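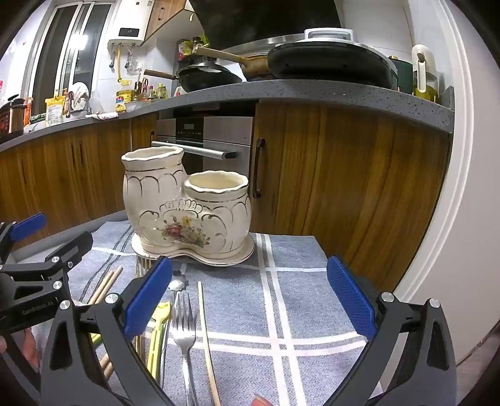 Una tipografía cromática (también llamada letra cromática o tipo multicolor) es un alfabeto diseñado en varias capas que se superponen para formar una sola letra de dos o más colores. Cada capa es una fuente completa, con el mismo espaciado que las demás, y contiene una única parte del dibujo: el relleno, el contorno, la sombra, el filete interior o el ornamento. El principio se entiende muy bien con la loza decorada, donde un panel en relieve con forma de arco y perfilado en oro sobre cerámica blanca ya separa fondo, volumen y línea, tal como lo haría un juego de tres capas. El resultado puede ser sobrio o deslumbrante, y pocas ramas del diseño de letras ofrecen tanto campo de juego al compositor.

Origen

Las primeras letras cromáticas de uso comercial se tallaron en madera durante el siglo XIX, para carteles de circo, teatro, ferias y compañías de transporte. El impresor compraba dos o tres juegos de tipos del mismo cuerpo, entintaba cada uno con su color y hacía pasar el papel por la prensa tantas veces como capas hubiera. Allí donde dos tintas se solapaban aparecía un tercer color, un recurso que los talladores aprovecharon con una imaginación admirable: hay muestrarios en los que un rojo y un azul bastan para producir hojas, cintas y sombras moradas de gran profundidad.

El punto delicado era el registro, es decir, la coincidencia exacta entre una pasada y la siguiente. La madera se hincha con la humedad, el papel se estira y un desajuste mínimo deja a la vista un hilo blanco entre el contorno y el relleno. Los buenos talleres lo resolvían con un ligero solape entre capas, técnica que sigue viva en la preimpresión actual. Los pequeños errores de registro de los carteles antiguos tienen hoy muchos admiradores, y algunos diseñadores los reproducen a propósito.

Fotocomposición y letra transferible

Con el abandono del tipo de madera, la letra cromática pasó a manos de rotulistas y dibujantes publicitarios. La fotocomposición permitía superponer películas, aunque el trabajo era lento y se reservaba para cabeceras, etiquetas y cubiertas de discos.

Fuentes digitales por capas

La edición digital devolvió a estas letras todo su esplendor. El método más extendido consiste en apilar cuadros de texto idénticos, cada uno con una fuente y un color distintos. Para que funcione, todas las capas deben compartir métricas verticales, anchos de avance y pares de kerning. Una sombra proyectada hacia la derecha sobresale del ancho natural de la letra, y el diseñador tiene que permitir ese desborde sin alterar el espaciado.

Una de las familias que mejor ilustran el sistema es Claner, dibujada por Niilo Kinnunen y publicada el 23-02-2019 por la fundición Skeltis. Consta de 11 capas combinables, con 435 glifos en cada una, y cubre las lenguas europeas de alfabeto latino. Kinnunen partió de una egipcia ancha y le añadió biseles, rayados y dos juegos de sombra, uno macizo y otro de líneas finas. Los biseles son una maravilla: la luz entra siempre por la izquierda, incluso en los signos de puntuación, y las comillas conservan sus cuatro facetas en tamaños modestos.

La extensión vietnamita corrió a cargo de Mỹ Tô y llegó en julio del mismo año. El encargo era difícil, dado que esta lengua apila con frecuencia dos diacríticos sobre una misma vocal, y cada uno debía recibir su contorno y su sombra sin chocar con la línea superior. Tô redibujó los acentos más estrechos y acortó la sombra de la capa exterior. La solución es tan natural que acabó incorporándose también a las mayúsculas acentuadas del español y el francés.

Formatos de color

Junto al apilado manual existen los formatos de fuente en color, que guardan todas las capas en un solo archivo. Las tablas COLR y CPAL de OpenType describen cada glifo como una pila de formas vectoriales asociadas a una paleta; la tabla SVG admite además degradados y transparencias. La compatibilidad varía según el programa, por lo que muchas fundiciones ofrecen ambas versiones.

Usos

La letra cromática brilla en tamaños grandes: rótulos, envases, carteles, capitulares. La cervecera Vasiliauskas compone con Claner los nombres de sus etiquetas de temporada, y el sello discográfico Sonix la emplea en los lomos de su colección de reediciones, con una paleta diferente para cada década.

Véase también: tipo de madera, letra ornamentada, registro (impresión), fuente en color.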